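Gripper dropping boxes after e-stop reset
Telside Users Board > Faults and Safety

fotholm_nights
September 10, 2020
Need ideas fast. Arm on our small box picking cell stops on e-stop, fine. But on reset the gripper opens before anyone hits start. Fingers just let go. Happened 5 times since July. Last one the arm was parked over the table edge and the box went on a guy's foot. Cereal so no harm, but still.
Controller log shows fault 105 every time, then nothing.

agbayani2
Valve. Bet you have a single solenoid, spring return. Power drops, it goes home, home is open. Swap for a double and it holds last position.

fotholm_nights
Its a double already. Checked this morning. Holds fine with power off, drops at the reset.

hisgate_mike
Then its your program. Reset runs the init routine and init says open gripper. Take that line out, done.

agbayani2
Not done. Take it out and you start a cycle with who knows what in the fingers. Needs a part check first - and a person pressing the button, seperate from reset.

fotholm_nights
Init does have an open in it, line 21. Didnt write it, came with the cell. Moved the boxes around for now and nobody reaches in till its sorted. Raisin Bran and Frosted Flakes, the little 1.52 oz ones on the Raisin Bran. 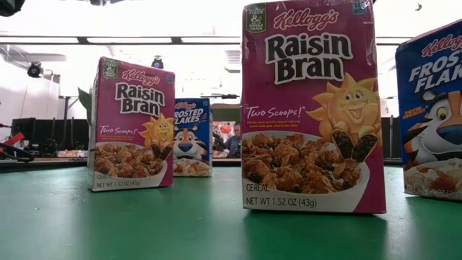
slowjog
Moving boxes doesnt fix anything, lock the cell out. Anything that moves on reset alone is a safety problem, I dont care how light the part is.

hisgate_mike
Bit much for a cereal box. Edit line 21 and test it at slow speed.

fotholm_nights
Locking it out tonight, will edit tomorrow and post the log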